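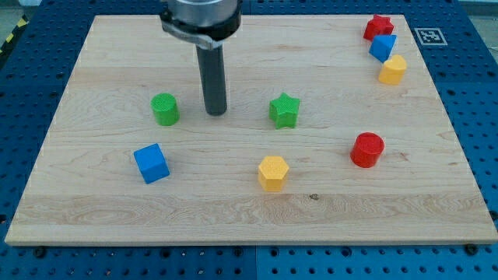
**How long should the block demonstration run on an open day?**

Eight minutes per group, including questions. Past that, people at the back drift off to the coffee and the ones at the front start reaching over the tape.

## 4. Running the pushing demonstration

This section covers the Plisley open day only. Betura's sales sheet calls the routine "self-running". We have hosted it three times and would not leave it alone in a room with visitors.

### 4.1 Before the doors open

1. Check that the wooden board sits flat on the table and does not shift when you lean on it. If it does, tighten the fasteners at the front corners.
2. Wipe the board with a dry cloth. No polish.
3. Look at the square marker beyond the corner of the board. It must be clean and fully uncovered. Leaflets get put down on it every year.
4. Set the speed limit to 300 in the Keskin panel. The default is higher and looks better on video.
5. Jog the rod across the board with all the blocks removed. The tip must clear the wood everywhere. Maple is not as flat as the drawing says.
6. Load job 1640. Job 863 has a similar name and belongs to the Zillberg hall; it will run here without complaint and push blocks straight on to the floor.

> **Caution:** Keep one hand near the stop button whenever the rod is moving. The software's contact detection is slow with small plastic blocks and we have not seen figures for fingers.

### 4.2 With visitors present

1. Put the blocks out in no particular order. Leave a few touching, such as the red star and the blue triangle in the far corner. Neat spacing makes the task far too easy, and someone from industry will say so.
2. Ask a visitor to name a block and a place to move it to. "Yellow hexagon, to the front" is fine. "Tidy up" is not.
3. Type the request exactly as spoken and press Run.
4. Let it fail if it fails. Do not nudge a block between attempts.
5. After two failed attempts, press Hold and take the next request.

**Note:** Round blocks cause the most trouble. The cylinders tend to slip off the side of the rod, the red one more often than the green. Betura says this was fixed in the July update. We have not noticed much difference.

**Note:** Visitors will ask whether the robot "understands" them. Say that it matches the words to a block and a direction, and leave it there.

### 4.3 Closing down

1. Raise the rod to its park height before anyone clears the board.
2. Write down every request and its result, including the failures. Last year's sheet listed only the successes and was no use for anything.
3. Lock the panel and hand the key to the front desk.

Revised May 19, 2025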